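Sorting Small Packages Into One Open Box
Mulligan Home Tips, Mar 28, 2018

A plain cardboard box with a hand hole is enough for bottles and small cartons. Clear a table first and set the box in the middle.

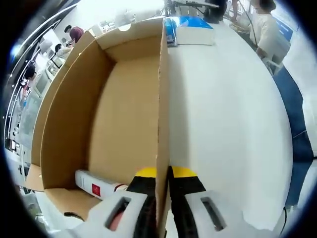 Reading time: under 1 min

Long, slim packages go in first, flat along one side. Check the bottom seam before you add weight, and run a second strip of tape over it if the box has been used before. 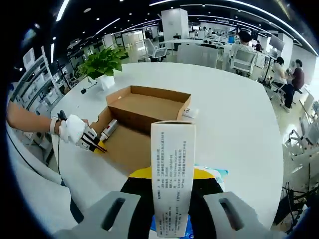 Lay small bottles down with the caps tight. Tall cartons go in last, with the fine print facing out so you can read it later. Leave a little room at the top.

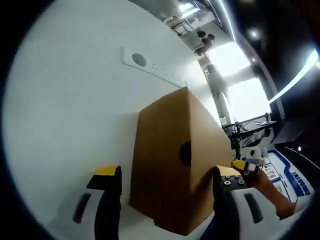 Store spare boxes on end in a dry closet. Ours from December are still good.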